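Kuteo (test procedure)

Kuteo is a procedure for comparing robot grippers on roller conveyors. It was written by Parveen Munasinghe at the engineering firm Barua and is carried out in simulation before any hardware is bought or mounted. The name is used both for the procedure and for the virtual hall in which it takes place. 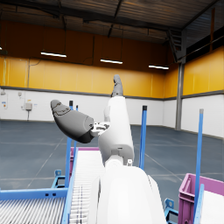
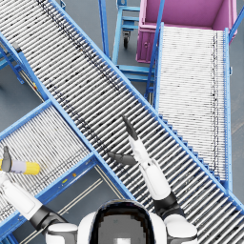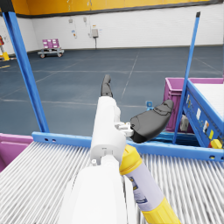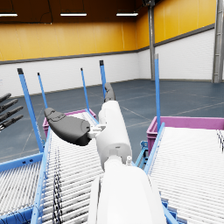 The Kuteo hall in simulation, with the white arm and the roller conveyors.

Roller conveyors are a difficult surface for picking, and Kuteo was made for this one difficulty. On a flat belt a finger can slide under an object at any point, but on rollers the tip may catch in a gap or push the object along. Round objects bring a second problem, as they can turn on their own axis when only one finger touches them. For this reason the main test object is a bottle lying on its side, such as the one with the yellow cap and the pale lavender body in the third view, and its direction with respect to the rollers is changed from one attempt to the next. The procedure records at which angle a gripper begins to lose the bottle. It does not try to find the fastest gripper, and cycle time is given only as additional information.

Background

Before Kuteo, grippers at Barua were compared by mounting each of them on an arm and letting it work for one shift. The results depended much on the person who prepared the shift, and two reports on the same gripper could disagree. Munasinghe proposed that all candidates should meet exactly the same objects in the same positions, which in practice is only possible in simulation. A first version was ready in November. It contained a single conveyor and was soon replaced, as it gave no information about transfer from one conveyor to another.

Procedure

Each gripper makes 4000 attempts, divided into five groups of 800. The groups are as follows:

Group 1: object parallel to the rollers, conveyor stopped
Group 2: object across the rollers, conveyor stopped
Group 3: object at a free angle, conveyor stopped
Group 4: object at a free angle, conveyor moving
Group 5: transfer from one conveyor to another

An attempt is counted as successful when the object is lifted clear of the rollers and held until the arm has reached its target position. If the object is lifted but turns in the fingers, the attempt is counted as successful and marked with a remark. Touching the side rail with a finger ends the attempt. Touching the rollers does not, because light contact is hard to avoid with low objects.

The starting positions are stored in a list and are not changed between grippers. The controller is also kept the same, with one exception: the closing force may be set by the manufacturer of the gripper. This exception has been criticized, see below.

Camera positions

The procedure allows a camera on the head of the robot and a camera close to the wrist. The head camera sees more of the conveyors and is preferred for Group 5. The wrist camera gives a better view of the fingertips, but the arm and the hand themselves can hide a part of the object – this happens mostly with short bottles. Results obtained with different cameras must be reported in separate tables.

Results

Two grippers have been tested in full. The first is the Gridusico, which has stiff fingers with narrow tips. The second is the Prasska, whose fingers are wider and have a soft surface at the end.

Successful attempts out of 4000
Gridusico: 2470
Prasska: 2665

The difference comes almost completely from Groups 3 and 4. In Group 1 the Gridusico was slightly better, as its narrow tips can reach down between the bottle and the next roller. In Group 2 the two were nearly equal. Both grippers did poorly in Group 5, where the bottle was often released too early, and Munasinghe considers this to be a weakness of the common controller.

Criticism

It has been objected that the friction of the rollers is the same everywhere in the simulation, while real rollers wear down in the middle of the track first. The free choice of closing force is a second point. A high force improves the result with stiff bottles, but it would deform a thin one, and the model used in Kuteo does not deform. A later revision is expected to set an upper limit for the force.

The procedure also says little about grippers with more than two fingers. They can be tested, but the rules for contact with the side rail were written for two fingers and are difficult to apply to a full hand.

See also

Roller conveyor
Parallel gripper
Grasp planning
Wrist camera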